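Llevo desde el miércoles con lo mismo en la cabeza: ¿puede ya una máquina hacer las tareas tontas de casa o del taller? Dejo aquí lo que he visto, por si a alguien le sirve.

1/ Empiezo por lo que sí sale. Coger una pieza rígida, de forma conocida, y dejarla en otro sitio. En la última tanda hicimos 775 intentos y 608 acabaron bien. Para una demo luce. Para recoger una mesa todos los días, no.

2/ Lo que no sale: todo lo blando o arrugado. Un papel hecho una bola no tiene nunca la misma forma y la pinza no sabe por dónde entrar. Un crío de tres años lo hace sin mirar.

3/ Las cosas planas son otro problema. Una ficha pegada a la superficie apenas ofrece canto. Con 2 brazos se puede empujar con uno y coger con el otro, pero hay que coordinarlos, y ahí se va el tiempo.

4/ Henrike Bauerfeind, que trabaja en Zeng, me decía que en su taller lo único que mantienen automatizado es clasificar piezas pequeñas. Doblar trapos lo probaron y lo dejaron en agosto.

5/ También cuenta el fondo. Si entrenas siempre sobre una mesa lisa, el día que pones un mantel de flores falla más. Las casas están llenas de manteles de flores.

6/ Mi respuesta corta: en el taller, tareas sueltas, ya. En casa, todavía no, salvo que te guste supervisar. Yo recojo antes a mano.

7/ Sigo con los brazos blancos, ahora con cosas pequeñas sobre la mesa: la ficha amarilla con la A y poco más. Si mejora el porcentaje, lo pongo en este hilo.

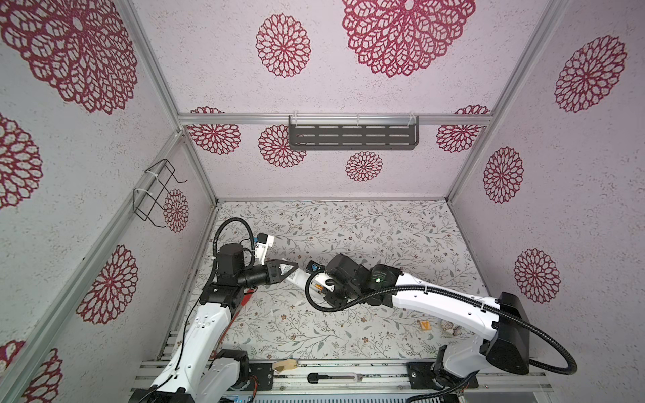
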